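Penascombe Reader
Home Fiction Essays Archive Subscribe

This site uses cookies to remember your reading preferences. Accept Manage

The Laundry Clause
By Dezső Kiss
January

The Hekora Household Trial was governed by an agreement of 100 pages, and the matter of the laundry fell under section 8. Mrs. Orbán, the appointed assessor, had read all of it. She took her chair at the appointed hour and opened the file.

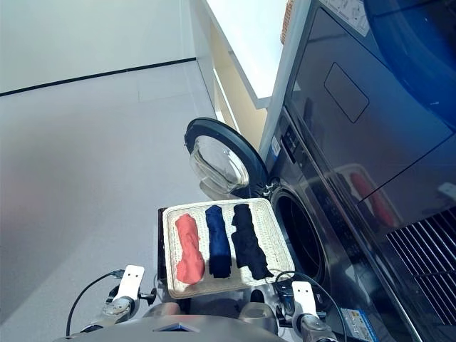
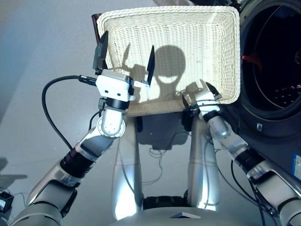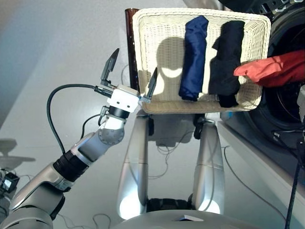
Can a machine do the household laundry yet?

It can do parts of it, slowly, and a person must still be within call.

Mrs. Orbán wrote this answer in the space provided. The form, which had been prepared by the Lumum office, allowed roughly 200 words – she had used fifteen. She considered the remaining lines for some time.

Her mother had done the washing for a boarding house and had never been assessed. No form had asked whether she was ready.

"Is the entry complete?" the clerk inquired.

"The entry is accurate," said Mrs. Orbán.

She signed in the 3 places marked, returned the pen to the clerk, and requested that the trial be continued until evening – and that she be permitted to stay.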